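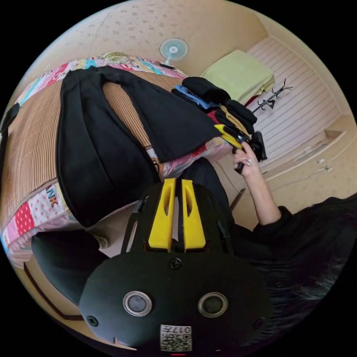 Thread: Batch size for a first porter at the new Greria taproom

tpascu
8 November 2024
We open the Greria room in January with 11 taps. The house porter has only ever been brewed on the 300 liter kit at Fanditano. Do I go straight to 3,000 liters or keep it small for the first few months?

Dzifa K
Keep it small. Dark beer is slow outside of winter and you'll be sitting on it by spring.

horacio_u
Disagree. You pay for the same brew day either way, and porter holds up fine in a cold tank. We did a full batch at Rivadeneira and the last kegs were better than the first.

Dzifa K
You also had a restaurant pouring it every night. Tudor has a taproom with no kitchen.

tpascu
There will be a kitchen, but not until later in the year. Permit stuff.

Ognjen
What's the recipe scaling like? Hops don't scale in a straight line. I'd cut the bittering addition a little and taste before you commit.

horacio_u
Same with the roast malt. Ours came out like an ashtray the first time – had to blend it.

Dzifa K
So your advice is to brew ten times as much of something you may have to blend?

horacio_u
My advice is to have a second beer ready to blend with.

zkanaan
Rent tank space. Truma has a mid-size fermenter they let out by the month, or did last year. Email them, they don't pick up the phone.

tpascu
Didn't know that. Will write to them tonight. Does the price include kegging?

zkanaan
No, kegging is extra. Bring your own kegs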